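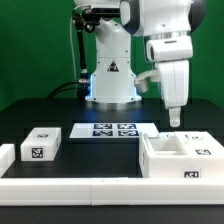
Why does the water in the Ukemel wells taste salty at the end of summer?

Sea water moves inland under the ground when the village pumps more fresh water than the rain puts back.

This was the question of our term project, and the answer above is the short form. In this report we explain how we came to it and where we are still not sure.

Ukemel is a village on flat land near the coast. Most houses take water for the garden and for washing from their own well. Drinking water comes by pipe from Zornudar, but the pipe is old and the pressure is low in the evening, so many families use the well for cooking too. Older people told us that the wells were sweet all year when they were children. We could not check this with measurements, because the first written values we found in the town office are much younger than their memory.

We chose two wells. The first is in a yard close to the beach road, and the second is behind the school in Oketti, on higher ground. From March to September we took samples in the morning, before the pumps started. We measured conductivity with a hand meter, which we set with the standard solution each time. Conductivity is not the same as salt, but it rises when there is more salt in the water, and it is easy to measure.

In spring the two wells were close to each other. The Oketti well changed very little during the whole time. The beach road well began to rise in June, and in August it reached 1559 microsiemens per centimeter, nearly double its spring value. After the first strong rain in September it went down again, but more slowly than we expected.

We made one mistake that the reader should know. In July we left the bottles in a warm car before measuring, and the values from that trip looked too high — we removed them from the graph, but they are in the table with a mark.

We also compared our values with the rain record from the Skov station. The dry weeks and the rising values fit together well. However, summer is also the time when the gardens need the most water and the guest houses are full, so we cannot separate the effect of little rain from the effect of strong pumping. For this we would need to know how much each pump takes, and no house in the village has a meter on its well.

For the next class we recommend measuring the depth of the water too, with a simple tape. The owner of the beach road well has agreed to let students come again next spring.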